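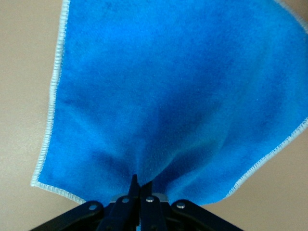 **Clornow 市民レコード同好会 盤質・手入れ班 掲示板**

# レコードの年末の手入れ、皆さんどこまでやっていますか

**針音びより**(2024/12/18)

皆さんこんばんは。例会ではいつもお世話になっております。寒くなりまして、うちの棚のある部屋は朝など息が白くなるほどです。

この時期になると毎年考えてしまうのですが、年末のレコードの手入れ、どのくらいまでなさっていますか。私はこれまで乾いたブラシでさっと払ってから聴くだけで、盤を濡らすということをほとんどしてこなかったんです。ところが十一月の例会でどなたかが持ってきてくださった弦楽四重奏の盤が、それはもう静かで静かで、曲と曲のあいだが夜の雪みたいにしんとしているんですね。聞けば水洗いしてあるとのこと。帰り道ずっとそのことばかり考えておりました。

それで、クロスは青いマイクロファイバーの、縁を白い糸でかがってあるものを用意しました。あとはVadachのクリーニング液を2,754円で買ってきたところで、ぴたりと手が止まっております。怖いんです。親から譲り受けた盤もありますし、レーベルを濡らして文字がにじんだりしたら、と思うとどうにも蓋が開けられません。

慣れていらっしゃる方、手順でもお気持ちの持ちようでも構いませんので、教えていただけるとうれしいです。

---

**湯ざまし**

針音びよりさん、こんばんは。あの四重奏、よかったですよねえ。私も隣で聴いていて、お茶を飲むのを忘れました。

私は洗う派です。と言ってもたいしたことはしていなくて、台所の流しにタオルを敷いて、精製水で薄めた液を刷毛で溝に沿ってのせて、しばらく置いて、また精製水で流して、拭いて、立てて乾かす。それだけなんです。レーベルには保護用の円いカバーをあてています。会の備品箱にもひと組入っていますから、次の例会のときに持って帰って試してみてはいかがでしょう。

最初の日は、失くしても泣かない盤でやるのがいいと思います。私は中古屋さんの軒先で雨ざらし寸前だった歌謡曲の盤で練習しました。それがまた、洗ってみたら案外いい歌で、いまでは愛聴盤になっております。

---

**溝の番人**

横から失礼します。少し水を差すようですが(濡らす話だけに)、私は普段の手入れに水洗いはいらないと思っている人間です。

溝の奥の汚れというのは、乾いているうちはまだおとなしいんですよ。中途半端に濡らして、中途半端に拭くと、ゆるんだ汚れが溝の底でまた固まってしまう。そうなるともう乾いたブラシでは取れません。洗う前より雑音の増えた盤を、私は自分の棚でずいぶん作ってしまいました。若い頃の話ですけれど、いまだに悔やんでいます。

ですから、針音びよりさんが今までなさってきた、聴く前に乾いたブラシで払う、というのは立派な手入れです。どうか自信を持ってください。親御さんの盤が今の状態で気持ちよく聴けているなら、私ならそのまま聴き続けます。

---

**湯ざまし**

番人さん、お久しぶりです。お元気そうで何よりです。

おっしゃることはよくわかるのですが、それは濡らしたことよりも、すすぎが足りなかったお話のように読めました。たっぷりの水で流してしまえば、ゆるんだ汚れは一緒に出ていってくれます。私は液の量をけちっていた時期がいちばん失敗が多かったです。思いきりよく、じゃぶじゃぶと。

それに乾いたブラシだけですと、カビにはどうにもなりませんでしょう? うちは川の近くで湿気がひどくて、梅雨を越すと盤にうっすら白いものが出るんです。あれはもう洗うしかありません。

---

**溝の番人**

カビは別です。カビは洗ってください。そこは湯ざましさんと完全に同じ意見です。

ただ、すすぎの水はどこから出てくるのかという話になると、やはり私は心配です。水道の水で流してしまう方が本当に多いんですよ。乾いたあとに水の中のものが残ります。精製水をじゃぶじゃぶ使うとなると、今度は置き場所とお財布の話になってきますし、そこまでしても、きれいな盤の音がもっときれいになるかというと、私の耳ではわからないのです。年のせいもあるでしょうけれど。

---

**B面のねこ**

わあ、盛り上がってる! 今年の春に入会したばかりの者です、例会ではいつも後ろのほうのストーブの横にいます。

私は洗う前に、まず中袋を替えるのをおすすめしたいです! 中古で買った盤って、袋のほうがすごく汚れていることがあるんですよね。せっかくきれいにしても、古い紙の袋に戻したら紙の粉がまたつくし、もったいないなあと思って。私はPopescuの中袋を使っています。ちょっとつるつるしすぎて、ジャケットに戻すときにするんと逃げるのが困るんですけど(足の上に落としたことがあります……盤は無事、足はあざ)、静電気はだいぶ減った気がします。

あと、冬は加湿! パチッとくるのはだいたい部屋が乾きすぎているときで、やかんを火にかけておくだけで違いますよ〜。

---

**湯ざまし**

ねこさん、足、大丈夫でしたか。やかんはいいですね、うちもやっています。お茶も飲めますし。

---

**溝の番人**

加湿は結構ですが、やかんの湯気が棚にあたらないようにだけ気をつけてくださいね。ジャケットが波打ちます。中袋を替えるのは大賛成です。

---

**針音びより**

皆さん、こんなにたくさんお返事をいただいて、読みながらなんだか胸がいっぱいになってしまいました。ありがとうございます。

番人さんのお言葉、心強かったです。今までのやり方が間違いだったのではとずっと気になっていたものですから。そして湯ざましさんのおっしゃる「泣かない盤」、探してみたら押し入れにありました。昔、引き出物か何かでいただいた行進曲集で、一度も最後まで聴いたことがありません。

ところで、液を薄める割合なのですが、瓶の裏の字が小さくて、老眼鏡をかけてもつらいのです。皆さんはどうやって量っていらっしゃいますか。それから拭くときの力加減も、いまひとつ想像がつきません。

---

**回転待ち**

いつも読むばかりなのですが、拭き方のことなら少しお話しできるかと思い、出てまいりました。以前、眼鏡を作る仕事をしておりまして、レンズは毎日のように拭いておりましたので。

クロスは押しつけず、盤の上にのせて、クロスの重さに手の重さをほんの少し足すくらいの気持ちで動かします。向きは必ず溝に沿って。横切ってはいけません。それと、縁のかがってあるところは生地より硬いことが多いですから、縁を内側に折り込んで、やわらかい面だけが盤にあたるようにお持ちになると安心です。

新しいクロスは、使う前に一度洗ってください。細かい毛羽が落ちます。そのとき柔軟剤は入れないでくださいね。水を吸わなくなりますし、拭いたものに膜が残ります。眼鏡の場合はそれで曇ったようになって、お客様からよくご相談をいただきました。洗うときはタオルと一緒にしないこと、これも大事です。タオルの毛を全部拾ってきてしまいますから。

薄め方については、私は詳しくありませんので、どなたかお願いいたします。

---

**湯ざまし**

回転待ちさん、すばらしい。縁を折り込むというのは考えたこともありませんでした。長年なんとなくやっていたことに背筋がぴんと通った気がします。

薄め方ですが、Vadachは濃さの違うものが何種類か出ていて、瓶によって割合が変わるんです。ですからここで数字を書いてしまうとかえって危ないので、瓶のラベルを電話のカメラで撮って、大きくして読んでみてください。私も老眼なのでいつもそうしております。計量は、お菓子作り用の小さな計量カップをレコード専用に下ろしました。

---

**溝の番人**

眼鏡のお話、たいへん勉強になりました。私はベルベットのクリーナーひと筋で、マイクロファイバーというものをどこか信用していなかったのですが、柔軟剤の件を読んで思い当たることがありました。以前、家の者が良かれと思っていい香りに仕上げてくれたクロスで拭いて、ひどい目に遭ったのです。あれはクロスが悪いのではなかったのですね。長いこと恨んでいて申し訳ないことをしました。

とはいえ、拭き上げに使うのと、普段の埃を取るのとは分けたほうがいいと思います。埃のある盤を布でこするのは、どんなにやわらかい布でも私は反対です。まずブラシ、これだけは譲りません。

---

**B面のねこ**

柔軟剤、がっつり入れてました……! いま洗い直しています。洗濯機の前で書いてます。

そういえばクロスって、どのくらいで買い替えていますか? 私は5枚入りの袋を買って、盤用、プレーヤーのふた用、針まわりは怖いから触らない、みたいな使い方です。盤用を窓拭きに使われないように、マジックで「盤」って書いてあります(母に「はん?」って聞かれました)。

---

**回転待ち**

書いておくのはよいことだと思います。買い替えは、触ってみて指に引っかかるような感じがなくなったり、部分的にごわつくようになったら、でしょうか。私は床に落としたら、その日で盤には使わなくなります。砂粒をひとつ噛んだだけで傷になりますから。落としたものは靴を磨くのにまわしています。

---

**遠足のしおり**

すみません、話の流れと少しずれるのですが、プレーヤーのほうの手入れも年末にされますか? うちのPlonlowのプレーヤー、回転がなんとなくふらついている気がして。ベルトを替えて3年になります。

ピアノの長い音だと、揺れているのがよくわかるんです。夫は「味だ」と言うのですが、私は酔いそうです。

---

**溝の番人**

しおりさん、それはまずベルトを外して、プラッターの内側とモーターの軸を拭いてみてください。ベルトの粉がついてすべっていることがあります。それで直らなければベルトですね。暖房のない部屋ですと、油が硬くなっていて回りはじめだけふらつくこともありますから、聴く前にしばらく空回しをしてみるのも手です。

ピアノは正直に出ますよね。うちではサティをかけて調子をみます。

---

**湯ざまし**

私はご主人の味方をしたいところですが、酔ってしまうのでは仕方ありませんね。例会にプレーヤーごと持ってきていただければ、皆でああでもないこうでもないと言えますよ。重いようでしたら、裏口から台車が使えます。

---

**遠足のしおり**

ありがとうございます! 軸を拭いてみたら黒いのがびっくりするほど取れて、かなりましになりました。完全ではないのでベルトも注文しておきます。夫は「味が薄くなった」と少しさびしそうです。

---

**針音びより**

ご報告です。行進曲集、洗ってみました。

台所にタオルを敷いて、クロスは先に洗って乾かして、縁を折り込んで持って、と皆さんに教わったとおりに。瓶のラベルも大きくして読めました。いざ液をのせるときは手が震えてしまいましたが、レーベルのカバーはしっかり効いてくれて、にじみもありませんでした。保護カバーは例会まで待ちきれず、自分で買ってしまいました。

乾かして、おそるおそる針を落としましたら、曲の前の雑音がずいぶん減っておりました。まったくの無音ではなく、ところどころプチッとは言います。それでも、はじめて片面を最後まで聴きました。立って足踏みまでしてしまい、階下に響かなかったかと心配です。

親の盤は、まだ迷っています。カビの出ているものが混じっているようなので、それだけは湯ざましさんのやり方で洗って、あとは番人さんのおっしゃるとおり、ブラシで払ってそのまま聴こうかなと思っております。

---

**溝の番人**

たいへんよいと思います。行進曲で足踏みは正しい聴き方です。

ひとつだけ。乾いたと思っても、袋に戻すのはひと晩待ってください。冬は表面が乾いていても、溝にまだ残っていることがありますから。

---

**湯ざまし**

そこは私なら半日で戻しますが、番人さんのお顔を立ててひと晩にしておきましょうか。

行進曲集、次の例会にぜひお持ちください。洗う前の音を誰も知らないのが惜しいですけれど、皆で聴きたいです。私もとっておきの歌謡曲を持ってまいります。

---

**B面のねこ**

私も聴きたいです! 例会でかけるのはひとり5分まででしたっけ、片面まるごとはだめかな……。おせんべい持っていきますね(盤から離れたところで食べます)。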